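おうちでできる、角栓ケアとゆるゆるフェイスマッサージのやり方(わたし版)

最近、友だちに「肌どうしたの、なんか明るくない?」と言われてすっかり調子に乗っているので、ここ半年くらい続けているおうちフェイシャルのやり方をまとめておきます。サロンに行くのも大好きなんですけど、毎月となるとお財布がきびしい!というわけで、サロンでしてもらったことを思い出しながら、あれこれ試して落ち着いたのがこの手順です。

先にお断りしておくと、わたしは美容の専門家でもなんでもなく、ただの乾燥肌(鼻だけテカる、いちばん面倒なタイプ)です。赤みやかゆみが出ているとき、ニキビが膿んでいるとき、皮膚科に通っている最中の方はやらないでくださいね。先生に聞くのがいちばんです。

わたしがやるのは土曜の夜、お風呂あがりです。翌日に予定がない日のほうが気がラクなんですよね。初めてのときは平日の朝にやって、ほっぺがほんのり赤いまま会社に行くはめになりました。あれは恥ずかしかった……。

用意するもの

・クレンジング(ふだん使っているもの)
・泡で出るタイプの洗顔料
・クレイマスク
・フェイスオイルかマッサージクリーム
・化粧水、クリーム
・フェイスタオル2枚
・洗面器、またはボウル
・ヘアバンド

クレイマスクは、いまはVerbruggenの白いクレイを使っています。その前はPlatovの緑のほうでした。緑はさっぱり感が強くて夏は気持ちよかったんですが、冬になったら口のまわりがつっぱってしまって、いまは妹の洗面台にあります(押しつけたとも言う)。新しく買う人は、まず小さいサイズから!大きい瓶はお得に見えて、週1回だと全然なくならないです。

オイルはPlalladumのさらっとしたもの。香りがほぼないので、鼻の真横で使っても酔いません。前はラベンダーの香りつきを使っていて、最初の3分は天国、10分たつとちょっとしんどい、というのを毎週くり返していました。

手順1 メイクを落とす

まずはいつもどおりクレンジング。ここで「せっかくだから念入りに」とごしごしやりたくなるんですが、がまんです。あとでマスクもマッサージもするので、この段階でがんばると肌がへとへとになります。目もとだけ先に落として、顔全体は1分以内。すすぎは32度くらいのぬるま湯がちょうどいいです。シャワーを顔に直接当てるのは、わたしは気持ちよくてずっとやっていたんですけど、やめたらほっぺのカサつきが減りました。

そのあと泡洗顔。Tゾーンに泡をのせて、ほっぺはさっと通るだけ。鼻のわきは中指の腹でくるくる、5回くらいで切り上げます。

手順2 蒸しタオル

サロンでいちばん好きな時間が蒸しタオルなので、これだけは省きません。タオルを水でぬらしてしっかりしぼり、くるっと巻いて電子レンジへ。うちのは500Wで40秒です。機種でだいぶ違うので、短めから試してください。取り出したら必ず一度広げて、手首の内側に当てて温度を確認!真ん中だけやけに熱いことがあります。わたしは一度、鼻の頭で「あちっ」となりました。

顔にのせる時間は1分ほど。冷めてきたら外します。もう1枚を続けてのせる人もいますが、わたしは1枚で十分でした。残りの1枚は、最後に首もとをふくために取っておきます。

手順3 クレイマスク

水気を軽くおさえてから、マスクをのせます。おでこ、鼻、あごの順。ほっぺはやらないか、やっても最後にうすーく。塗る量は、肌の色が見えなくなるくらいが目安です。けちると端からパリパリに乾いて、落とすときに結局こすることになります。

置き時間は、わたしは5分。容器には10分と書いてあるんですけど、乾燥肌だとそこまで待つとつっぱってきます。「完全に乾くまで待つ」のが正しいとずっと思い込んでいたんですよね。まだしっとりしているうちに落とすようにしたら、洗ったあとの肌がぜんぜん違いました。

待っているあいだは、テーブルにひじをついてぼーっとするか、次に使うオイルを手の届くところに出しておきます。スマホを見始めると5分が15分になるので、キッチンタイマーは必須です。

落とすときは、まずぬらした手で顔をおさえてクレイをゆるめてから、ぬるま湯で流します。小鼻のきわと髪の生えぎわに残りやすいので、鏡でチェック。ここに残ったまま寝て、翌朝おでこに白い線がついていたことが何度あったか……。 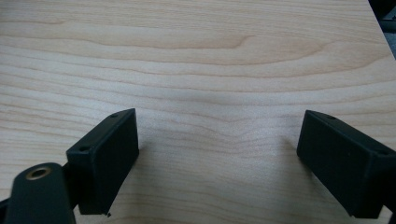 Emil Prantlさんからは、クレイのあとに鼻の角栓を指で押し出してもいいですか、浮いて見えるのでつい触りたくなります、というコメントが届きました。わかる、わかりすぎる。でもわたしの答えは「押さないで!」です。前にやって、小鼻の横が赤くなったまま4日引かなかったんです。浮いて見えるときは、オイルを綿棒にふくませて、上からころころ転がすだけ。それで取れなければ、その日はあきらめます。次の週にまた同じことをすれば、少しずつ目立たなくなってきます。

続けて、毛穴パックシートと交互に使うのはどうでしょう、とも書いてくれていました。わたしは同じ週には重ねません。シート派だった時代もあるんですが、はがした直後のつるん!がうれしいだけで、3日もすると元どおりだったので。お好きな方は、クレイの週とシートの週を分けてみてください。

手順4 フェイスマッサージ

オイルを手のひらに広げて、少し温めてから顔全体へ。量は思っているより多めです。指が肌の上をすべらず、皮膚がいっしょに動いてしまうようなら足りていません。

順番はこんな感じです。

1 耳の下から鎖骨まで、手のひら全体でゆっくりなで下ろす(左右5回ずつ)
2 あごの先から耳の下へ、人さし指と中指であごをはさんで流す(5回)
3 口角から耳の前へ(5回)
4 小鼻のわきからこめかみへ。ほお骨の下を通るように(5回)
5 おでこの真ん中からこめかみへ(5回)
6 最後にもう一度、耳の下から鎖骨へ(3回)

力加減は、桃の皮を傷つけないくらい。前にSomumbridgeというサロンで教えてもらったとき、「いまの半分の力で」と言われて弱めたら、さらに「もう半分で」と言われました。痛いほうが効いている気がしてしまうんですけど、顔は腕や脚と同じ感覚でやると強すぎるみたいです。

目のまわりは薬指でそっとなでるだけにして、ぐりぐりはしません。全部通して長くても3分。テレビを見ながらやると、いつまでも同じほっぺばかりこすってしまうので注意です(左だけやたら念入り、みたいなことになる)。

手順5 ふき取りと保湿

余ったオイルはティッシュで軽くおさえて、首もとはもう1枚のタオルをぬるま湯でしぼってふきます。べたつきが気になる人は、ここで軽く洗顔してもいいと思います。

そのあと化粧水。わたしの化粧水は200ml入りの安いほうを選んで、手でたっぷり2回に分けてつけます。一度にばしゃっとつけても、だいたいあごから垂れてパジャマに飲まれていくので……。クリームはほっぺに多め、鼻はほんのちょっと。首までのばして終わりです。

全部で20分くらいかと思いきや、準備と片づけまで入れるともう少しかかります。でも、ヘアバンドを外してベッドに倒れ込むときの気分がもう、最高なんですよ!

よく失敗するポイント

オイルが髪につく。ヘアバンドをけちらず、生えぎわまできっちり上げておくこと。前髪がぺたんとなったまま寝ると、翌朝が大変です。

毎日やりたくなる。最初の1か月はうれしくて週3回やってしまい、見事にほっぺが粉をふきました。クレイは週1回まで。マッサージだけなら、調子のいい日に短くやることもあります。

翌日の日焼け止めを忘れる。くもりの日でも塗ってください。3月あたりがいちばん油断しやすくて、わたしは去年、鼻だけ焼きました。

洗面台が粉っぽくなる。クレイは乾くと落ちにくいので、顔を流したらすぐに洗面台も流しておきます。排水口にかたまりを流すのは避けて、ボウルに残った分は紙でふき取って捨てています。

次は、同じ流れでできる頭皮マッサージの手順を書くつもりです。いまブラシを2本で迷っていて、かたいほうが痛気持ちいいんですけど、寝る前だと目が冴えちゃうんですよね。もう少し使い比べてから載せます!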